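Zindik(ジンディク)

Zindik(ジンディク)は、Plulach(プルラッハ)を放送対象地域とする民間放送局Kikby(キクビー)が放送している芸能情報番組である。制作は制作会社Jaunzems(ヤウンゼムス)が担当する。放送時間は1回50分で、俳優、歌手、司会者などの活動および著名人が当事者となった民事・家事紛争の経過を主に扱う。2025年1月の時点で通算放送回数は2,172回に達している。

目次
1 概要
2 番組構成
3 制作体制
4 スタジオ
5 係争事案の取り扱い
6 苦情処理
7 権利処理と二次利用
8 評価
9 脚注
10 関連項目

概要

本番組は平日の夕方に編成される帯番組であり、事前収録の取材映像と生放送のスタジオ部分とを組み合わせて構成される。番組名の由来について局は公式の説明を行っていない。放送開始当初は映画および音楽の新作紹介を中心とする番組であったが、その後の改編で著名人の私生活に関する報道の比率が高まり、離婚、親権、名誉毀損、契約不履行などの係争を継続的に扱う形式が定着した。

同時間帯に編成される他局の番組が複数の生活情報を併せて扱うのに対し、本番組は芸能分野に範囲を限定している。ただし選挙期間中は立候補者となった芸能人に関する話題を全面的に除外するため、当該期間に限り映画史や音楽史に関する過去素材の再編集が放送されることがある。

番組構成

放送は以下の部分からなる。各部の長さは固定されておらず、当日の取材状況に応じて進行台本の段階で配分される。

冒頭見出し
当日扱う項目を字幕と短い映像で提示する。出演者は登場せず、音声は事前収録のナレーションのみとなる。

取材報告
空港、劇場、裁判所、検察庁舎などの周辺で記録された映像に解説を付す。取材対象者が発言を行わなかった場合もその旨を報告に含める。質問の音声は原則として残されるが、取材者自身の容姿は編集で除かれる。

スタジオ解説
司会者と解説者が取材報告の内容を補足する。法的手続を扱う項目では、手続の段階を示す図表が用いられる。解説者には法律実務の経験を有する者が含まれるが、個別事案の結論に関する予測を述べることは内規により認められていない。

視聴者投稿
書面または専用の受付窓口に寄せられた質問を紹介する。係争中の当事者に関する投稿は対象外である。

告知
公演、放送、出版に関する情報を読み上げる。広告放送との区別のため、画面の下部に告知である旨を表示する。

制作体制

企画の最終決定権はKikbyの編成部門が有し、取材、編集、台本作成はJaunzemsが受託している。両社の契約では、放送責任は局に、素材の真正性の確認義務は制作会社に帰属すると定められている。放送前の素材確認は、編集担当、番組責任者、局の考査担当の順に行われ、いずれかの段階で差し戻された素材は当日の放送に使用できない。

取材班は地域別ではなく案件別に編成される。長期にわたる係争については同一の班が手続の開始から終結まで担当することを原則とし、担当を変更する場合には取材記録一式の引継書が作成される。引継書の様式は制作会社の内部規程に附属しており、公開されていない。

台本は項目台本と進行台本に分かれる。項目台本は取材報告ごとに作成され、断定表現、推定表現、引用表現をそれぞれ異なる記号で区別する。進行台本は放送当日に確定し、項目の差し替えが生じた場合は改訂番号を付して再配布される。

スタジオ

収録および生放送は、Plulach市内にあるKikby本社の小規模スタジオで行われる。常設の舞台装置は司会席、解説席、背面の表示装置からなり、照明は天井固定式である。床面は反響を抑えるため吸音性の素材で覆われている。告知部分で物品を示す場合には、司会席とは別に置かれた台を使用する。台の表面材には、物品の輪郭が判別しやすく、照明の反射が少ないものが選ばれる。一般に布張りの面は硬質の面に比べて光沢が生じにくく、小型の物品を並べる用途に適する。

背景幕は吊り下げ式で、音響上の処理を兼ねる。襞を設けた幕は平らな幕に比べて中高音域の吸収に有利とされ、小規模な収録空間で広く採用されている。幕の色は出演者の衣装との分離を考慮して決定されるが、番組の改編に際して変更されることもある。

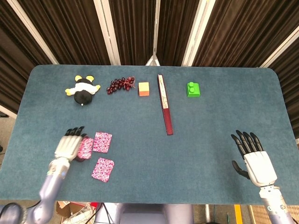
青緑色のフェルトを張った台と小物。左奥に黒と黄色のぬいぐるみ、その右に暗赤色のブドウの模型。背後は襞のある焦げ茶色の幕。

音声系統は司会者用、解説者用、中継用に分離されており、予備系統が常時待機する。生放送中に中継回線が途絶した場合は、解説席の音声を優先して送出し、回線の復旧を待たずに次の項目へ移行する手順が定められている。

係争事案の取り扱い

著名人を当事者とする係争を扱う場合、番組は局の放送基準に加え、独自の取材指針を適用する。指針は制作会社が起案し、局の承認を経て発効する。毎年6月に見直しが行われ、改訂の有無にかかわらず確認済みの版が取材班に配布される。主要な規定は次のとおりである。

当事者の呼称
告訴、告発、提訴の各段階を区別し、刑事手続の対象となっていない者を被疑者と呼称しない。民事手続における被告の語は、刑事手続上の被告人と混同されないよう、初出時に手続の種別を併記する。過去の配偶者または交際相手については、関係の継続を示唆する表現を用いない。

心理鑑定および医学的資料
当局または裁判所の求めにより実施される心理鑑定については、実施の事実が公的に確認された場合に限り報道することができる。鑑定の内容、使用された検査の種類、所見は、当事者が公開に同意した場合であっても原則として放送しない。鑑定機関の出入口における撮影は、他の来訪者が識別されない位置から行うものとされる。

未成年者
親権および面会交流に関する事案では、未成年者の氏名、学校、居住地域を特定しうる情報を除外する。過去に当事者自身が公開した映像であっても、未成年者が含まれる部分は加工の対象となる。

発言の引用
当事者の発言を引用する場合は、発言の場所と相手方を明示する。代理人の発言は当事者本人の発言として扱わない。発言を求めたにもかかわらず回答が得られなかった場合、その事実を当事者に不利な事情として解釈することは禁じられる。

続報
提訴または告訴を報じた事案については、取り下げ、和解、棄却、不起訴などの結果についても、当初の報道と同程度の扱いで報じることが求められる。結果が非公開とされた場合は、手続が終了した旨のみを伝える。

苦情処理

番組に対する苦情は局の視聴者対応部門が受理し、内容に応じて考査部門または制作会社に回付する。局の年次資料によれば、直近の集計期間に受理された苦情は119件であり、このうち放送内で訂正が行われたものは4件であった。訂正の対象には、手続段階の誤記および公演会場名の誤りが含まれる。

苦情は、事実関係、人格権、表現の適否、音声・字幕の技術的不備に分類される。事実関係に関する苦情は、申立人の資格を問わず取材記録との照合が行われる。人格権に関する苦情は原則として本人または代理人からの申立てに限られ、受理後は当該映像の再放送および配信が暫定的に停止される。暫定停止は調査の終了をもって解除されるが、申立人との合意により恒久的な措置に切り替えられる場合がある。

訂正放送は誤りのあった部分と同じ枠で行うことを標準とし、誤った内容の再掲を必要最小限にとどめる。字幕のみの誤りについては、司会者による読み上げと字幕の双方で訂正する。

権利処理と二次利用

放送素材の著作権は、取材映像についてはJaunzems、完成した番組についてはKikbyに帰属する。公演の抜粋映像は報道目的の利用として扱われるが、放送後の配信では権利者の許諾が得られた部分のみが残され、それ以外は静止した字幕画面に置き換えられる。このため配信版の長さは放送版と一致しないことがある。

他局への素材提供は項目単位で行われる。提供先は、編集の際に手続段階の表示を削除してはならず、続報が生じた場合には提供元からの通知に従って自局の配信版を更新する義務を負う。保存用の素材は放送日、項目番号、案件番号によって管理され、案件番号は当事者名を含まない符号で付与される。

評価

放送研究の分野では、手続段階を図表で示す手法が、芸能報道における法的用語の誤用を減らす事例として取り上げられることがある。他方、係争の経過を連日報じる形式そのものが当事者に対する心理的負担となりうるとの批判があり、指針の整備は報道量の抑制に結びついていないとの指摘もなされている。

取材対象者が沈黙を保った場面の放送についても見解が分かれる。記録として意味があるとする立場は、取材の機会が与えられた事実を示せる点を挙げる。これに対し、無言で通行する人物の映像には報道上の情報がほとんど含まれないとする立場からは、文字情報による代替が提案されている。局は後者の提案について検討の対象としたものの、採用の可否を公表していない。

脚注

放送回数には特別編成による拡大版を含み、再放送は含まない。
苦情の件数は受理件数であり、同一の申立人による重複分を除く。

関連項目

芸能報道
放送倫理
心理鑑定
人格権
訂正放送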